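4.2 Wrist camera and the vendor's tidying claim

Putden sells the Bundel kit as a complete package for clearing light household items from a table. The brochure says the wrist camera gives "a clear view at every stage of the task," and most of the asking price seems to rest on that line. We were not convinced. We went through 123 episodes supplied with the kit and looked at what each camera could offer the policy.

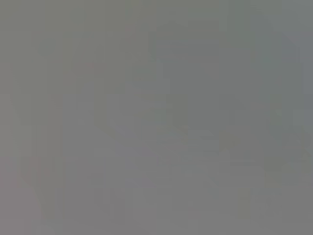
Figure 6. Wrist view with no identifiable object.

Views like the one in Figure 6 carry almost no usable detail: soft gray patches, block-shaped steps in tone, no edge to track. The brochure does not mention them. The vendor's filter scores every image on brightness alone, so a gray blur passes as easily as a sharp view, and the 768 images marked "good" in the summary table should be read with that in mind.

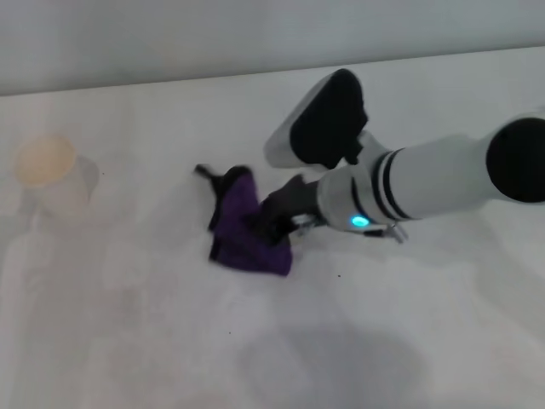
Policies trained on the Skanemness split lean on the head camera far more than the sales material suggests. When we masked the wrist stream, the score hardly moved. Masking the head stream ended most attempts early. It is easy to see what would be lost: with the gripper closed on the purple cloth, the head view still takes in the cup standing well off to the left, and a planner needs both. That cup is pale against a white table, though, and we doubt the vendor's detector would hold on to it without its peach-orange top.

The wrist view is better when there is some distance to the target. Even so, a cup may be only partly in view — rim and inner wall, little else — and the kit's pose module then reports a full cup outline with a confidence of 99. We could find no explanation for that figure in the manual.
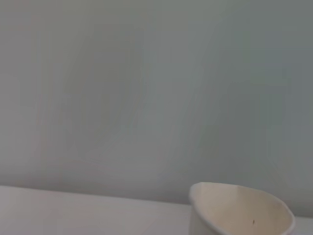 Figure 7. Wrist view of a paper cup against the wall.

Vincze, the older kit we used as a baseline, reports no pose at all in such cases. We prefer that behavior, and Section 5 compares the two kits over 1000 training steps.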